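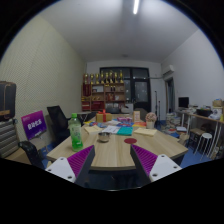 Our project looked at whether drink labels that promise "natural energy" change how much people think they are getting for their money. We picked the topic after reading the Trendico packaging survey, which asked more than 3,000 shoppers and, in our view, asked them badly. Most of its questions led straight to the answer the company wanted. A green drink in a plastic bottle with a green cap, like the one near the metal bowl on the table, already looks healthy before anyone reads a word, and the survey never separated the color from the claim.

Method

We compared 4 labels, two from Vasstead and two from Jundik, and handed out a printed form in the student cafeteria in September. People rated price, taste they expected, and trust. Nobody tasted anything.

Results

Vasstead scored higher on trust, but only slightly. We doubt it means much. Several people had bought the brand before, and our form had no box for that — a mistake we noticed too late. The "natural energy" line made almost no difference to the price people said they would pay.

Limits

Our sample was small and mostly first-year students. Trendico's was large, but size does not fix a loaded question. We would want to repeat this with plain labels before believing either result.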